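Teaching notebook, logic and philosophy of science, graduate seminar prep
29/08/2023, Kestville 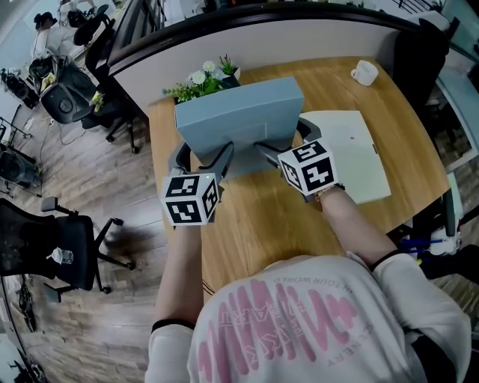
Picking up from where I left the reading list last time, which was in a bit of a muddle, I'm afraid. I had promised myself I would settle the order of the first seven weeks before doing anything else, and of course I spent the morning rereading Hume instead. No regrets! It had been years since I went through the section on necessary connection slowly, and I'd forgotten how patient he is with the billiard balls.

So, the order. Fraser Jardine thinks we should open with induction and leave causation until the students have found their feet. I had it the other way round, and my reason (such as it is) was that people arrive with opinions about causes and don't arrive with opinions about induction. Give them something to be stubborn about in the first hour and the room warms up. Fraser's answer, which he wrote in the margin of my draft in very small pencil, was that they'll be stubborn about anything if you let them, and that half the causation papers assume you already know what the problem of induction is. He's right about the second part. I've swapped weeks 1 and 3 and left week 2 where it was, so the paper on grue now sits between them like a guest who came early. Will look at that again.

The course reader comes to 557 pages at the moment. That is far too long. Last year's was long as well and I could tell from the essays that people had stopped reading somewhere in the counterfactuals. I went through with a red pen and marked everything that could go to "further reading," and I got attached to nearly all of it on the way. Things I'm willing to lose:

The second survey article on explanation (it covers the same ground as the first and has a worse bibliography)
Both replies to the replies in the conditionals section
The long historical piece, apart from the opening pages, which are lovely
My own handout on validity, which has a mistake in the third proof that I have now copied out faithfully for a good many students. Sorry, all.

About that mistake, for whoever teaches from these notes after me: in line 6 I discharge the assumption too early and then use it again in line 8. The conclusion does follow, but you need to hold the assumption open until the end of the subproof. I've written a clean version and put it in the blue folder with the old one stapled behind it, so you can show the class both. I tried it that way with the summer group and we had a really good twenty minutes hunting for the trouble. One student was sure it was in line 2 and argued for it so well that I started to doubt line 2 myself.

Short essays. The diagnostic essay in week 2 stays at 800 words and I'm not going to budge, though I know people find it cramped. They come to us from engineering, law, nursing, all sorts, and most of them write beautifully but have never had to lay out somebody else's argument before attacking it. A small space makes them choose one argument. I want the question to be narrower this time. "Is Hume right about causation?" brought in a lot of biography. Trying instead: "What does Hume think we fail to observe when one ball strikes another, and why does he think it matters?" Clunky, but they'll know what to do with it.

Weighting: essay one counts for nothing, essay two is 40 percent, and the rest is on the exam in December. Fraser would like a presentation in there too. I said I'd think about it and I am thinking about it, slowly. My worry is the quieter ones, who do so well on paper and go pale at the sight of a lectern. Perhaps in pairs, sitting down, with the text in front of them?

Still to do before we meet again. Ask the library whether the second copy of the anthology ever came back. Find a better example than the barometer for common causes, as I've used it so often I can hear the students mouthing along. Reread the grue paper with week 3 in mind and decide whether it moves. Write to Fraser about the pairs idea, and give him back his pencil.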